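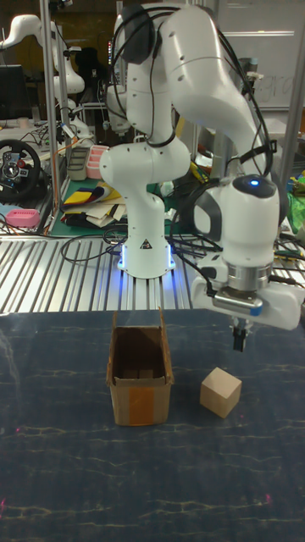
[greenberg-blocks] Re: tall boxes vs. flat boxes for the November swap
From: Reginald Kowalczyk
Sent: 6:17 AM

Hi all - quick one before work, sorry for the typing.

> Has anyone settled on a box yet? Last swap I used the flat mailer
> kind and half my cubes came out the other end with dinged corners.
> Also what are people doing for the bottom? One strip of tape or
> the H thing? And do we still mix sizes in one box or keep them
> separate. I have a lot of maple offcuts ready to go and would like to
> pack this weekend if I can.
>
> - Enach

Tall boxes. Went over to them for the spring swap and not going back. Upright, plain cardboard, flaps on top. The cubes stack in columns and the weight goes straight down. In the flat ones everything slides to whichever end the mail carrier is holding lowest, and that's where you get the corner dings.

How I do mine:

Bottom first. H tape, yes. One strip down the seam and one across each end, pressed down hard with a thumb. Single strip held fine for light stuff (balsa, pine) but maple will go right through it. Ask me how I know. 17 cubes down the porch steps.

Bend the top flaps all the way back a couple times before you start loading. New boxes have stiff flaps and they flop in on your hand every single time you reach down. Once they've been bent they mostly stay out of the way.

Work on something soft and dark. I use an old felt mat. Pale wood shows up on it and a dropped cube doesn't get a dent. Also easier to spot splinters and sanding dust before they go in the box with everything else. Shake it out between batches, I forgot last time and got grit all over somebody's waxed set. Sorry again.

Lower the bottom layer in by hand, don't drop. The tall box is deep enough that a cube dropped from the top lands on a corner more often than not. If your arm is too short tip the box on its side, slide the first two layers in, then stand it up slow.

Grain all facing the same way if you can stand it. Not needed really, they just sit flatter.

Paper between layers. One sheet of kraft, cut a bit small so it doesn't ride up the sides. No newspaper please - the ink came off on Clellholm's unfinished birch and had to be sanded off every face.

Sizes: keep them separate this time. Mixed boxes took forever to sort at the hall and the small ones end up wedged down the sides where you can't get a finger in. If you only have a handful of an odd size put them in a paper bag on top and write the size on the bag.

Leave some room at the top. Crumple paper in there til the flaps close flat with a little push back. If they bulge take a layer out. Bulging boxes can't be stacked and we're short on floor space as it is.

Label on the side, NOT the top flap. Tops get covered as soon as the second box goes on. Your name, wood, size, finish or no finish. Count too if you have it. The sign up sheet says 2,997 cubes promised so far, which is a lot more than last time (952), so a count on the outside would save us a whole evening.

Weight - if you can't carry it up the steps at Greenberg without stopping, it's two boxes. Oak people, this is you.

Enach, for your maple I'd go two layers of cardboard on the bottom. Cut a square from an old box and drop it in before the first layer. And let the offcuts sit indoors a few days first if they've been out in the garage, I had some shrink on me after they were packed and the whole column got loose and rattly.

Boxes: I get mine from Nilteo, the place behind the tire shop. They come in bundles of 6, flat, you fold them yourself. I've got one bundle spare, first person to email me off list gets it. They had plenty when I was in there but that was before the lunch crowd.

Drop off is the side door, same as before. Ring twice, the bell sticks. If you get there and it's locked just text me, don't leave them outside, the step floods.

Somebody asked about dowels too and I lost the email. Can you send it agian?

gotta run

Reginald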